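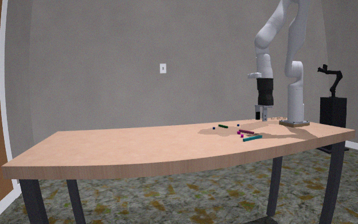 When you train a tidy-up policy in simulation, spread the starting positions before you spend time on rewards. Diệp Đỗ compared two sets of 800 simulated runs for the Gullari bench notes, one with items placed on a fixed grid and one with random placement and rotation. Cubes and bars dropped to one side of a wooden-topped table, with the other half left bare, make a workable random start. The grid policy failed 315 times. The random policy failed 209 times.

**Settings worth copying**

- Rotate the bars at random. A grasp learned at one angle transfers poorly.
- Leave shadows on. Policies trained under flat light mistook dark patches for objects.
- Start with the gripper open and above the tabletop.
- Save a checkpoint every 4 hours and log the random seed with it.

Runs with two items touching were scored separately and are not in the totals. Diệp will repeat the test in August with the Platell contact model.

*Last edited May 10, 2018*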